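The first thing Vlastimil Doležal does is hand me the controller and tell me to stop gripping it like a steering wheel. Fair enough! I've come to Trornska to spend a day teaching a robot to pick things out of a bin, and so far I've taught it mostly how to hover.

The idea is simple – I move my hand, the arm follows, and every move gets saved so the software can learn from it. The crew here calls one saved run a demo, and the project, Setora, needs 3,000 of them. They had 449 when I walked in (all Vlastimil's, and you can tell, he barely wastes an inch).

My first go takes forever. I come down too steep, lose my nerve, back off, come down again. "Keep that one," he says, "it should see people fix a mistake." So my wobbles are going in!

By lunch my shoulder aches and I've quit looking at my own hand. I just watch the fingers and the floor of the bin, and go. He wants 200 more before anybody trains anything, and I've already asked if I can stay for the afternoon shift.
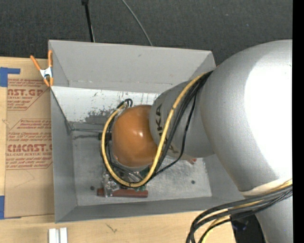
Page 46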